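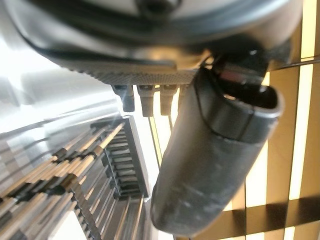
## Re: guide design for the Rimside knockouts

Oratile Hlongwane wrote:

> We have sequenced the first batch of edited lines from the Rimside strain. Of the 200 colonies we picked, most carry the small deletion we wanted in the pigment gene, but a few show a second edit on a different chromosome. The site is 3810 bases upstream of a transport gene and differs from our guide at two positions. Has anyone else on the list seen this with the Saneck protocol? I would like to know before we order more guides.
>
> Also, is the 600 ng plasmid amount in the protocol a typo? It seems high for yeast this easy to transform.

Oratile,

Yes, we had the same thing at Clekham in January, with a different guide. Ours had one mismatch at the far end from the PAM, and the off-target site was cut often enough to show up in the first plate we sequenced. Two mismatches can still be tolerated if they both sit at that end. Where are yours? If one of them is close to the PAM I would be more surprised, and I would check the reference for your strain before blaming the guide. Rimside has a number of small differences from the published genome, and the site may be a perfect match in your cells.

On the plasmid amount, 600 ng is what the protocol means, but it was worked out for the older, larger plasmid. We went down to 200 ng and got fewer colonies, still plenty to pick from. The second edit became less common too. We changed the recovery time in the same week, so I can't say which of the two did it.

Some other points:

- Run the primers for the off-target site on the parent strain as well. Our product was 1390 bases in the parent and we only found out later that one of the primers also bound somewhere else.
- Cure the plasmid early. Lines that kept it for several rounds of growth picked up more edits than lines that lost it right away.
- Bạch has a version of the enzyme with tighter matching. It cuts more slowly, and for one of our guides it hardly cut at all. Test it on a single gene first.
- If you only need a few clean lines, backcrossing may be less work than a new guide. The two sites are on different chromosomes, so they should separate easily.

I would hold the order until you have the parent sequence at that site. Send me the guide and the 20 bases on either side of both sites and I can line them up against our list.

Does anyone have the short recovery version of the Saneck protocol as a file? My copy is a printout and the table on the second page is missing a column.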